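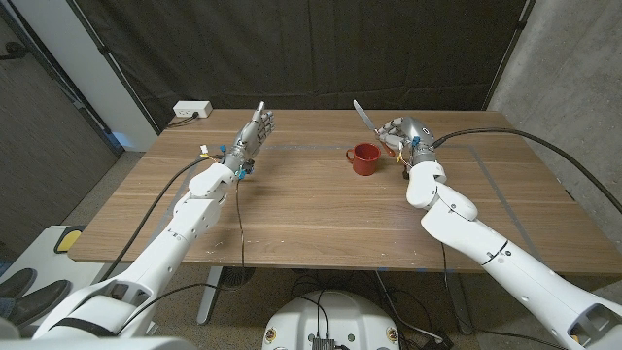 ## 4. Grasp planner: first run on both arms

Do section 3 first. Planner wont start without a saved table plane.

1. Start Drenent on the control PC, then Plokia. In that order.
2. Load the workspace file. Keep the tape outline as the limit – nothing gets planned outside it.
3. Set `max_candidates` to 1,000. Higher works but the preview lags.
4. Arms to `ready`. Wait for both status lines to go green.
5. Run `segment` on the head view. One mask per object. If two objects share a mask, move them apart and run it again.
6. Pick target, pick hand. Left is the default.
7. `plan --dry`. Watch the whole path in the preview, wrist leads included.
8. Happy? `execute --speed 40`. Percent, not mm/s.

**CAUTION:** sharp item in either hand – lock that arm with `hold` before planning the other one. The planner treats a held tool as part of the hand only if you've run `attach`. No attach, no collision check on the blade.

**Note:** error 3308 is a stale table plane. Redo section 3, dont just clear it.

### 4.1 Wrist view check

1. Open the wrist stream in Plokia.
2. Fingers to `open`. All four should be in view, thumb lower left.
3. Turn on the self-mask overlay. It should cover the hand and stop there. Spill onto the table means the hand model is off – reload it, restart the stream.

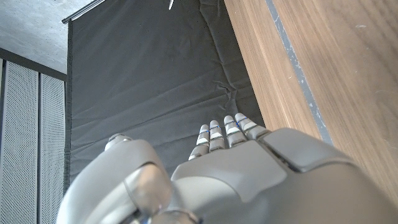 *Fig. 4-2. Wrist view, fingers up, dark backdrop behind.*

4. Save the mask. Old one gets overwriten, no prompt.

Mask still drifting after a reload: send the log to Moataz Kabbaj with the build number.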